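Using up leftover rice, bread and roast veg

Most of what gets thrown away in our kitchen is the plain stuff: the end of a loaf, a tub of rice, a few roast carrots from Sunday lunch that went to the back of the fridge. These are the ways I use them on a weeknight when I don't want to start a meal from nothing.

Cooked rice

Spread it on a plate or tray so it cools quickly, then get it into the fridge within the hour. I use mine the next day and I don't keep it beyond that. Cold rice fries far better than fresh. Break up the lumps with damp fingers before it goes anywhere near the pan, and have everything else chopped already.

If there's only a cupful, stir it into tomato soup for the last few minutes. It thickens the soup and makes it enough for a proper meal.
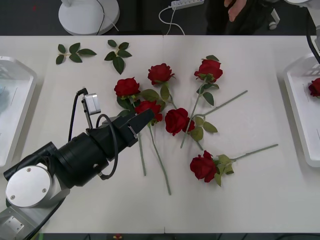 For fried rice I allow one egg per person, a handful of frozen peas and whatever cooked meat there is. Push the rice to one side, scramble the eggs in the gap and mix it all together at the end. Soy sauce goes in last, a little at a time. My neighbour Sulastri Raju adds white pepper and a squeeze of lime, and I now do the same.

Stale bread

Slices that are only a day or two old make good toast, so leave those alone. Anything harder can be blitzed into crumbs and frozen flat in a bag. They don't need thawing. I scatter them over pasta bake or macaroni cheese with a bit of grated Cheddar.

For a quick savoury pudding, tear 80 g of bread per person into a buttered dish and pour over beaten egg and milk with plenty of mustard. Leave it to soak while the oven heats up.
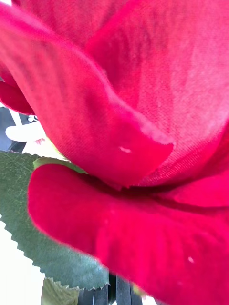

Bake it until the middle no longer wobbles. Ham, cooked leeks or the last of a jar of roasted peppers can all go in - drain the peppers first or the bottom goes soggy.

Mouldy bread goes in the bin, the whole loaf. Cutting the bad bit off isn't enough.

Roast vegetables

Carrots, parsnips and squash all mash well with a fork and a spoonful of stock. I use the mash under a pie crust or fry it in small cakes, floured on both sides. Turn them once only. Potatoes that have gone leathery are best diced small and fried with an onion.

Odd amounts go in a frittata. You want 3 eggs for a small frying pan and enough veg to cover the base. Finish it under the grill, and keep the handle out of the heat if it's plastic.

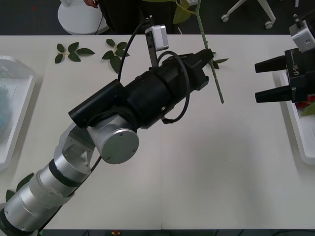
Labelling the freezer

Write what it is and the date on the tub before you fill it, as pen won't take on a cold lid. Masking tape works and peels off in the wash. I put the oldest tubs at the front of the top drawer and have a clear-out every January - usually gravy.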